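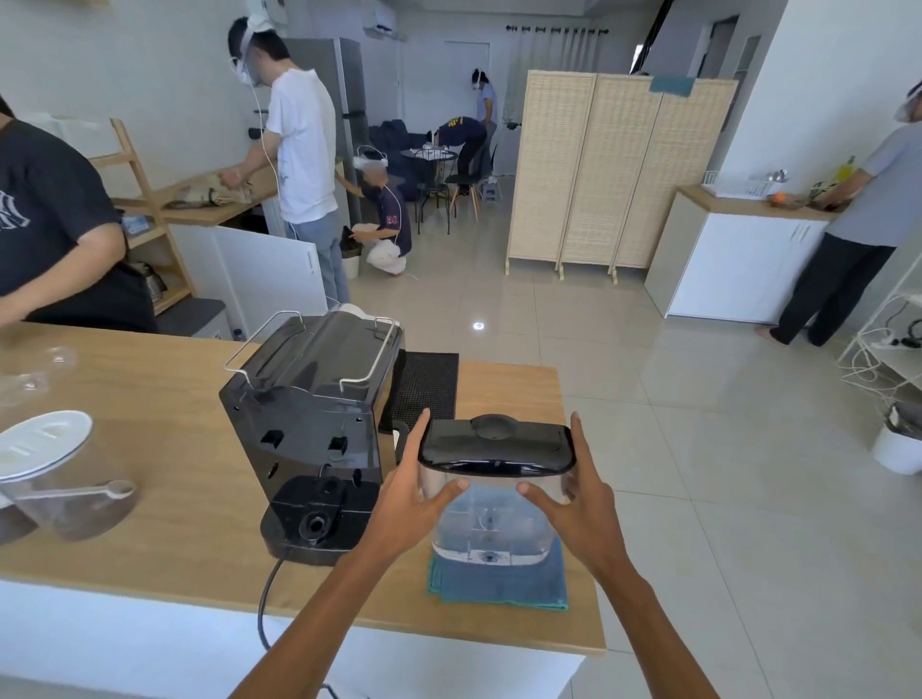

One respondent in Lotdale objected that she had never refused to descale anything, she had merely been waiting for the light to come on, and that a questionnaire which could not tell the difference had been written by someone with soft water. We take the point. The second version of the form separated "declined" from "not yet," and the second box proved by far the more popular.

Figure 2. Clear water tank with black lid, on a folded towel beside an espresso machine.

4.2 Postponement in shared kitchens

Hard water leaves scale, scale narrows pipes, and everyone who shares an office coffee machine knows this in the way that people know they should back up their files. The earlier literature treats neglect of shared appliances as a problem of information: tell people what limescale does and they will reach for the citric acid. Our material gives little comfort to that view. The 86 people who completed the form in Lotdale and Meltdale were well informed, and several were better informed than the authors. One attached a diagram.

What they lacked was a moment at which the job became theirs. Filling the tank has such a moment, as the person who wants coffee and finds no water must either fill it or go without. Descaling does not. The machine with a little scale in it makes much the same coffee as it did yesterday, and the person who starts the cycle gives up half a lunch break so that other people can drink from it in the afternoon. Respondents described this arrangement with great clarity and then described walking away from it.

The Meltdale offices had tried a rota. It hung beside the sink for 12 months and was, by all accounts, a handsome piece of work, with colored squares. Staff could recall the colors. They were less sure of their own dates, and two people each believed that the other had been given July. The rota was never abolished. A notice for a summer picnic was pinned over it, and in due course a notice about the notice board was pinned over that.

Lotdale relied on the McIver scale, a five-step ladder of reminders that runs from a friendly card (step one) to withdrawal of the machine (step five). The scale assumes that reminders gain force as they climb. In our interviews the opposite was nearer the truth - the friendly card was read and sometimes obeyed, while the stern ones were taken to be meant for somebody else, usually a person on another floor. Step five was never reached, the manager responsible being a heavy drinker of coffee.

We would not push these findings far. Both sites draw on the same hard supply, and the Irnirside office, where the water is soft and the staff are said to be cheerful, withdrew before the interviews began. Self-report is also a poor guide to kitchen conduct. Most respondents rated their own share of the work as "above average," a result that we pass on without a significance test.

The free-text answers were more useful. Several asked for descaling to be tied to some other event that already had an owner, such as the ordering of beans. Section 4.3 considers this proposal, along with the objections of the person who orders the beans.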